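3.2 Table, bin and lining

Most published accounts of sorting benches dwell on the parts being sorted and leave the furniture to the reader's imagination. We think this is a mistake, having lost most of September to the furniture. The surface was covered in brown paper and ruled into cells with blue tape, a method Kozan adopted after two printed mats curled at the corners. Her lines are not all straight. We chose to call this natural variation, and it survived review. 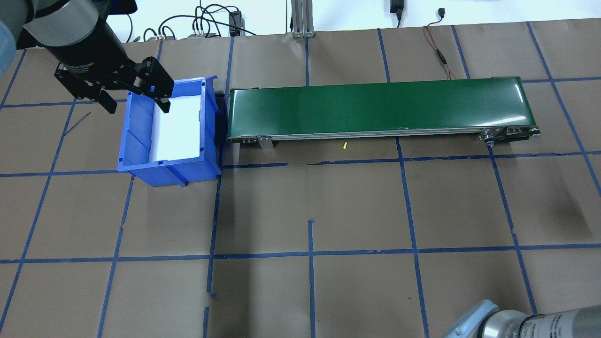 Figure 4. The taped work surface, with the lined blue bin beside the green conveyor belt.

The lining deserves a word. In the pilot, small parts dropped into a bare bin bounced, and of 734 drops we spent an undignified share on hands and knees. A white insert now covers most of the bin's floor. It is soft and pale, and dark parts show up well against it - so, regrettably, does dust. 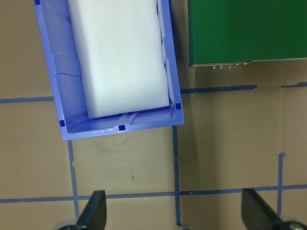

We did not fix the insert down. Glue was tried on an earlier one and made cleaning a misery, and a fairly close fit, with narrow gaps at the sides, seemed enough for our purposes. Of the 525 drops in the main series, 39 were excluded under the rules in Section 3.4, none of them on account of the lining. The bin's position was checked against the grid before each series, crooked strips and all.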